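Polluvbridge's resettlement pledge, eight months on

When the Medina Fund announced it would back homes for 388 refugee families in Polluvbridge, the press release ran to four pages and the word "welcome" showed up in nearly every paragraph. The count of families who have moved in so far is 12.

Deirdre Ní Bhriain, who speaks for the fund, blames slow paperwork. "The will is there and the money is there," she told us. Maybe so. We asked to see the budget in February and were told it was being finalized. We asked again last month and got the same sentence, word for word.

What we can say is that 2315 people have signed up for the sponsor list, and most we reached haven't heard back. Walid Awad cleared out his upstairs in the fall and bought two beds. He has had one automated email, which thanked him for his patience. 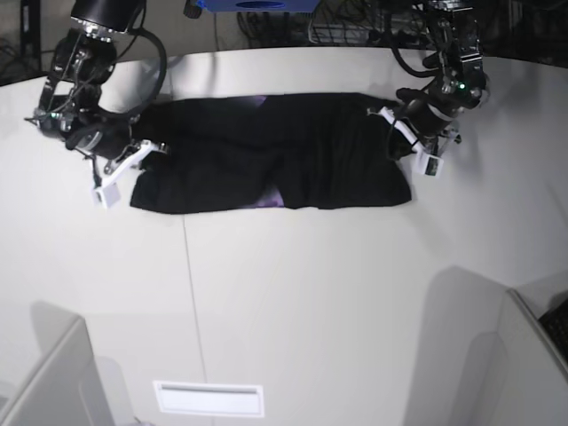
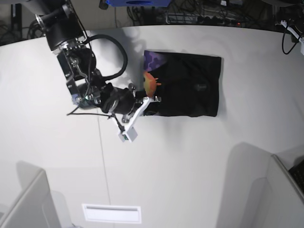
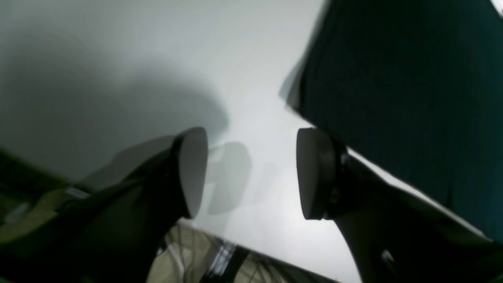

Robot arms and grippers at work.

The city says it isn't to blame. Council member Bautista Palma points out that zoning waivers for the old Besix lots went through on the first vote – true, but the waivers lapse after a year if no one breaks ground, and no one has. He would not say if he'd support an extension. "Let's see where we are" was as far as he would go.

Olga Escobar runs the legal clinic on Perkumine Street and has watched three of these pledges come and go. She would like the fund to publish a monthly count of cases opened, cases approved and families housed. It's a cheap request, and so far it has had no answer. She also wants to know who picks which families go first, a question the fund's website doesn't touch.

The fund now talks about "up to" 388 families, two words that weren't in the first release. Ní Bhriain says nothing has changed. We'll ask for the budget again before the next issue, and print whatever we get.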